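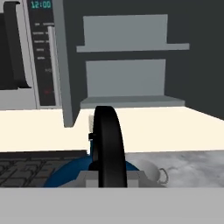 Counter corner with the microwave and the two-tier shelf

5 min read

Mollever Two-Tier Kitchen Shelf

I've been selling kitchen storage out of the same small shop for years and I still get excited when a plain shelf does its job well. The Mollever is that kind of shelf. Two tiers, wall mounted, no drawers, no hooks you'll never use, no little chalkboard on the side (I'm sorry, I can't stand the little chalkboards). You screw it up, you put your things on it, and you get a good stretch of counter back.

I put one up in my own kitchen in June, next to the spice rack my aunt gave me, and I meant to try it for a week and bring it back to the shop. It's still there. The top tier has the big mixing bowls and the salad spinner. The bottom one has whatever I reach for while I'm cooking — oil, salt, the pepper mill, a stack of small plates, usually a banana.

What you get in the box

Two shelf boards, the side brackets, wall screws and plugs for masonry, and a paper drilling template. The template is the part I love most! Tape it to the wall, check it with a level, drill through the marks. My coworker Katia Zanetti put hers up alone before breakfast and she'd never held a drill in her life. If your walls are drywall, please don't use the masonry plugs. Ask us for the hollow-wall set when you order and we'll drop it in for free.

Size and fit

The Mollever is 687 mm wide and 166 mm deep. I know, I know, millimeters. Hrynyshyn, who make it, work in metric and I'd rather give you the real number than a rounded one. In plain terms it's a hair over 27 inches across and about as deep as a dinner plate isn't, so measure your plates first. Side plates and cereal bowls sit on it fine. Full-size dinner plates will hang over the front, and I wouldn't do that over a stove or a sink.

How high to hang it is up to you, but leave yourself room to work. I like enough space under the bottom tier to stand a tall bottle and still get my hand around the neck. If there's a microwave beside it, leave the door its full swing and check the appliance manual for how much air it wants around it. 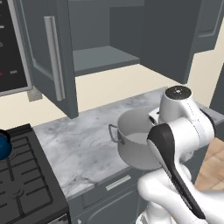
Photo credit: Prolto

Cleaning

Warm water, a drop of dish soap, a soft cloth. Shelves near a stove pick up that sticky film that's half grease and half dust, and if you wipe it every couple of weeks it never gets bad. If it's already bad, lay a warm damp cloth over it, go have a coffee, and come back. No scouring pads, please, they dull the finish and we can't replace a board for that.

Colors

Gray and white. We had a green one for a while and I miss it, but it sold so slowly that Hrynyshyn dropped it. Gray is the one I'd pick, it hides fingerprints and looks great on a dark wall. White is nice in a narrow kitchen with not much daylight.

What customers have told us

"Bought one, came back for a second, now my daughter wants mine." — Vittoria Piras

"Good shelf. The screws are a little long for my wall, so I used my own. Template was spot on." — Adelmo Sanna

"I wish it came in a wider size but I've got two side by side and they line up well enough." — Ilaria Russo

Ilaria, I've asked about a wider one! They say maybe. I'll put it on this page if it ever happens.

Goes well with

The Trimik rail fits right under the bottom board if you do want hooks after all. It clips on and you don't need new holes. Get the short one, the long one sticks out past the brackets and you'll catch your sleeve on it.

Delivery and returns

Orders in by noon go out the same day. It ships flat and the box is heavier than it looks, so lift it with both hands. The guarantee is five years on the boards and brackets, and you can send it back within 30 days as long as it hasn't been drilled up and used. Missing a screw? Write to us and we'll mail you one.

Share (5) | Comments (5)

Questions about this shelf: ask for Ubaldo Sartori at the shop counter or use the contact form
Contact | © Prolto Kitchen Storage | Back to top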